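3.2 Material und Vorgehen bei der Erhebung

Die Untersuchung stützt sich auf ein Korpus von Bezeichnungen für Trinkgefäße, das in drei Sprachgemeinschaften einer mittelgroßen Stadt erhoben wurde: bei Sprechern mit Deutsch, mit Polnisch und mit Türkisch als Erstsprache. Insgesamt nahmen 53 Personen teil. Jede Person benannte dieselbe Reihe von Gefäßen zuerst frei und danach in einer kurzen Sortieraufgabe. Aus beiden Teilen ergaben sich 2407 Nennungen, von denen 216 wegen unklarer Aussprache oder wegen eines Abbruchs der Äußerung nicht ausgewertet werden konnten.

Die Gespräche fanden in den Räumen des Sprachvereins Tretora statt und wurden von Lech Baran in polnischer und deutscher Sprache geführt. Für die türkischen Gespräche konnte eine zweite Interviewerin gewonnen werden. Es wurde darauf geachtet, dass die Gesprächsleitung selbst keine Gefäßbezeichnung verwendet, bevor die befragte Person eine solche genannt hatte. In der Anweisung stand deshalb immer nur das neutrale Wort Gegenstand, im Polnischen przedmiot und im Türkischen nesne. Die Transkription erfolgte mit dem Programm Kernix, wobei Dialektformen beibehalten und erst in einem zweiten Schritt auf eine Grundform zurückgeführt wurden.

Die Auswahl der Gefäße folgt der bekannten Beobachtung, dass die Grenze zwischen Tasse, Becher und Glas nicht durch ein einziges Merkmal bestimmt wird. In der älteren Wortfeldforschung wurde oft angenommen, dass der Henkel für Tasse entscheidend sei und das Material für Glas. Spätere Arbeiten haben gezeigt, dass auch das Verhältnis von Höhe und Breite, die Verwendung und die erwartete Temperatur des Getränks einen Einfluss haben. Für das Deutsche ist Becher in diesem Feld besonders interessant, da das Wort sowohl eine positive Bestimmung zulässt (hoch, ohne Fuß, meist ohne Henkel) als auch eine Art von Restkategorie bildet, in welche solche Gefäße eingeordnet werden, die weder Tasse noch Glas genannt werden können.

Im Polnischen ist die Lage anders. Kubek und kubeczek bezeichnen zwar auch den Becher, doch deckt kubek ebenfalls den großen Henkelbecher ab, der von vielen deutschen Befragten als Tasse bezeichnet wurde. Szklanka ist an das Material Glas gebunden, wird aber von einem Teil der älteren Befragten auch für hohe Gefäße aus anderem Material gebraucht. Im Türkischen ist bardak sehr weit und umfasst Gläser und Becher gleichermaßen; fincan bleibt auf die kleine Kaffeetasse beschränkt, und kupa steht für den größeren Henkelbecher. Es war also zu erwarten, dass die türkische Gruppe in der freien Benennung weniger verschiedene Grundwörter gebraucht, dafür aber häufiger zu Attributen greift.

3.3 Oberfläche und Farbe als zusätzliche Merkmale

In den bisherigen Untersuchungen wurden fast immer glatte Gefäße oder einfache Strichzeichnungen verwendet. Dadurch bleibt offen, welche Rolle die Oberfläche für die Benennung spielt. Für die vorliegende Erhebung wurden daher neben den glatten auch geriffelte, gemusterte und matte Gefäße aufgenommen. Ein Exemplar der geriffelten Gruppe ist in Abbildung 4 wiedergegeben. Die senkrechten Rippen dieses hellblauen Bechers liegen dicht nebeneinander und gehen nach unten in eine glattere Zone über.

Die Auswertung der freien Benennungen zeigt, dass die Riffelung selten das Grundwort verändert, aber sehr oft in einem Attribut erscheint. Die deutschen Befragten bildeten vor allem Ausdrücke wie gerillter Becher, Rillenbecher oder Becher mit Streifen. Die letzte Form ist bemerkenswert, denn sie fasst eine Eigenschaft des Reliefs als eine Eigenschaft der Farbe auf. Ähnliches findet sich im Polnischen, wo neben kubek karbowany auch kubek w paski vorkommt, und im Türkischen, wo çizgili bardak überwiegt. Eine Befragte aus der türkischen Gruppe, im Folgenden unter dem Kürzel Avcı geführt, verbesserte sich während des Gesprächs von çizgili zu oluklu und begründete dies damit, dass man die Linien mit dem Finger fühlen könne.

Solche Selbstkorrekturen wurden gesondert annotiert. Sie treten vor allem dann auf, wenn die Person das Gefäß nach der ersten Benennung in die Hand nimmt. Wir deuten dies vorsichtig als einen Hinweis, dass die visuelle und die haptische Wahrnehmung verschiedene Attribute nahelegen, ohne dass dabei die Kategorie selbst in Frage gestellt wird. Für eine genauere Aussage wäre ein Versuchsaufbau nötig, in welchem eine Gruppe die Gefäße nur sieht und eine andere sie nur ertastet.

Bei der Farbe ist das Bild weniger einheitlich. Hellblau wurde im Deutschen fast durchgehend mit diesem Kompositum benannt. Im Polnischen steht dafür das eigene Adjektiv błękitny zur Verfügung, doch wurde jasnoniebieski ebenfalls gebraucht, besonders von jüngeren Personen. Im Türkischen konkurrieren açık mavi und buz mavisi. Ob die Farbbezeichnung vor oder nach dem Attribut der Oberfläche steht, scheint im Deutschen von der Länge des Ausdrucks abzuhängen.

Abbildung 4: Geriffelter Becher in Hellblau, Nahansicht der Wandung.
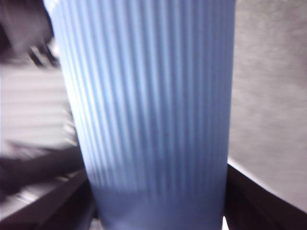
3.4 Auswertung der Sortieraufgabe

In der Sortieraufgabe sollten die Befragten alle Gefäße in Gruppen legen und danach jeder Gruppe einen Namen geben. Die Zahl der Gruppen war nicht vorgegeben. Für die Auswertung wurde aus den Zuordnungen eine Ähnlichkeitsmatrix berechnet, getrennt nach der Erstsprache. Gruppen, deren Name keine Gefäßbezeichnung enthielt (etwa „für draußen“ oder „für Kinder“), blieben in der Matrix enthalten, wurden aber bei der lexikalischen Analyse nicht berücksichtigt.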